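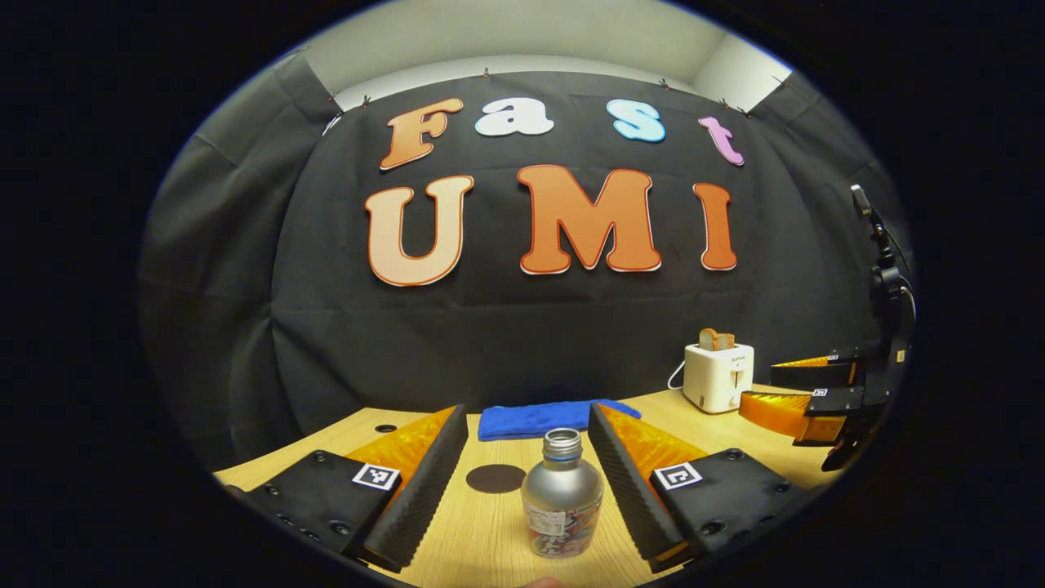
## Visit notes: Cellel open afternoon, September

Cellel opened its manipulation lab for an afternoon and I went along with two colleagues from Breltach. We were let in at 2 pm and shown straight to the demonstration table, under the "Fast UMI" letters.

The method is simple to explain. A person holds a gripper in each hand and does the job themselves, and a wide-angle camera on the gripper records it. No arm is needed at that stage. On our visit the objects were a metal bottle, a blue towel and a toaster with bread in it. The square markers on the fingers tell the software how far the gripper is open.

Stavros Shehu ran the session. He said the bottle task had 111 recordings, of which 102 were kept. The other 9 were dropped because tracking was lost when the operator turned too quickly.

I had a go myself. The grippers are heavier than I expected, and my wrist was tired after a few minutes — Stavros limits people to short turns.

### Results

The trained policy is tested on an arm in the Kostari room, down the corridor. We only saw the charts. Bottles go well and towels less so. I asked for the towel figures and they are to be sent on to us.

Tea was at four, and parking is behind the Brynjólfsdóttir building.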